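Sunday was supposed to be a sit-on-the-porch kind of day, and instead I got it into my head to sort out the mug situation. We moved to Flirndale in March and I'd been living out of one box of dishes ever since (don't judge me!). The mug tree finally has a spot on the brown table, with my two favorites on it — the teal one that's mustard yellow inside, and the pink one with the dark purple inside. 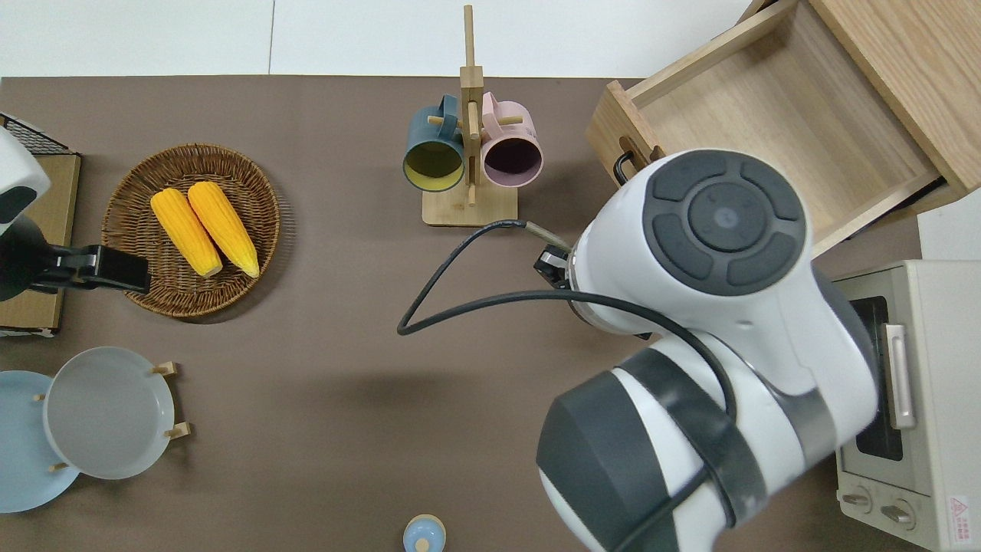
Next up was the drawer, which has a black metal handle I love and which I have big plans for. I measured it 3 times and still ordered the wrong divider from Stavetti, 16 dollars plus shipping, so back it goes. For now I'm thinking dish towels.

Oh, and corn! I keep it in the wicker basket so I remember to cook it, and the black grill rack is coming outside with me the minute it stops raining. Butter, lime, a lot of salt. My mother-in-law swears by boiling, and she is welcome to boil hers at her own house.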